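okay, thread about buying a bike for my kid and falling down a hole about the company that makes it. get a snack
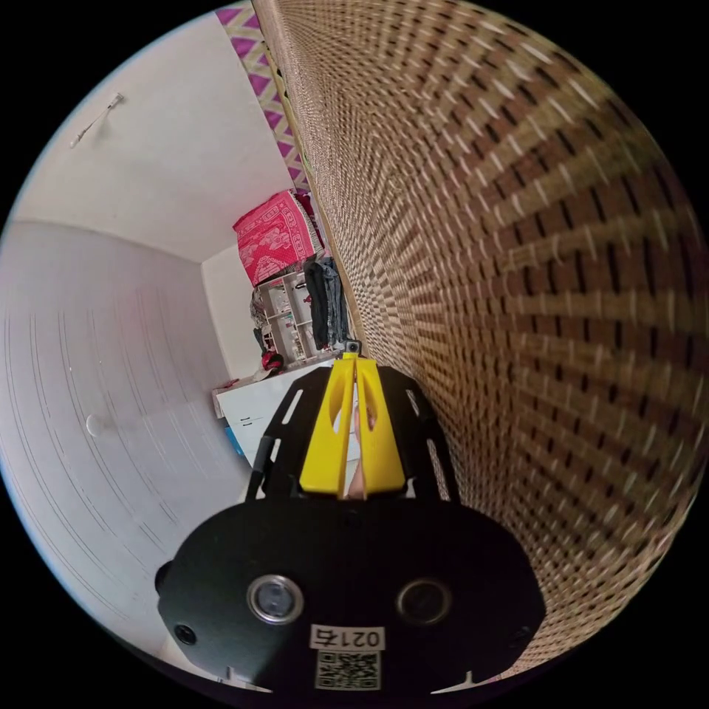
So the shop two towns over had three kids' bikes left in the size we needed, and one of them was a Plovar. Orange, six speeds, rear rack already on. I had never heard of Plovar in my life and I've been riding since I was nine.

I asked the guy at the counter who makes them and he said "oh, that's the old Uver people." Like I was supposed to know who the Uver people were!

Reader, I now know who the Uver people are.

Uver started out fixing bikes, then fixing bikes and selling wheels, then selling whole bikes under their own name out of what used to be a furniture store. The frames came in bare and they painted them in the back. My neighbor had one as a teenager (dark green, weighed as much as a sofa) and she still talks about it.

The designer behind most of the early ones is Constanza Ulloa. She drew the first step-through they ever sold and apparently fought pretty hard to keep the fenders on it when everybody else was going for the stripped-down mountain bike look. She won. Thank you Constanza, my pants thank you too

They made 105 of that first step-through and figured that would last them the year. Gone by June. I found this in an old dealer newsletter a collector scanned and put up, and I read all of it, including a full page on how to stack boxes.

Then the company split in two, which is where it gets confusing, so bear with me.

The adult bikes went one way and kept the Uver name. The kids' bikes went the other way and got called Plovar. Same building for a while, different doors. The two halves shared a paint booth and I gather there was some tension over the paint booth.

If you have an old one and want to know which side it came from, look at the head badge. Uver is a shield, Plovar is a sort of bird? I think it's meant to be a plover but it has the legs of a chicken. I love it.

(someone is going to tell me it's a sandpiper. fine.)

Anyway the bike. The 20-inch Plovar is called the Cladow, and I had to ask how to say it. Clah-doe. Like the w isn't there. My son says it like "cloud-oh" and I'm not going to correct him because it's better.

Good stuff first: the brake levers are the right size for small hands. You would think every kids' bike would manage this. I have tried to squeeze the levers on our old one with my whole adult grip and it was work.

The chain guard covers the whole top run of the chain. Zero eaten shoelaces so far.

The saddle goes low enough that he can get both feet flat, and there's a ton of post left, so I'm hoping for two summers out of it, maybe three if he grows sideways.

Less good: the kickstand is terrible. It's short, so the bike leans way over like it's listening to something, and any breeze takes it down. I've picked it up off the driveway so many times.

Also the bell is a Szalai, same kind they've been putting on since the Uver days, and it is LOUD. Great on the trail. Less great at 7 in the morning in a garage with the door shut.

Price, because three of you already asked: we paid a bit over what the big box store wanted for theirs, and the shop threw in the first tune-up. A spare kickstand is 59 cents more than the bell, which I only know because I priced both. Ordered the longer kickstand. Will report back.

What I did not expect was how many people still ride the old ones. I joined a forum for Uver owners, nearly 1,000 members, and the main activity is arguing over what the original green was called. There is a thread on it with 37 pages. I'm on page 12. Please don't spoil it.

One man on there has the step-through in every color they came in and keeps them in his dining room. They eat in the kitchen. His wife posts too, mostly about bar tape, so I guess they're ok

Next thing is I want to find one of the old ones for me. If you're near here and there's a dark green step-through rusting behind your shed, with a shield on the front, message me. I don't care about the tires. I would like it to have the fenders.

Oh and for those asking about the rear rack: yes it takes a regular basket, no it does not take a little brother, we checked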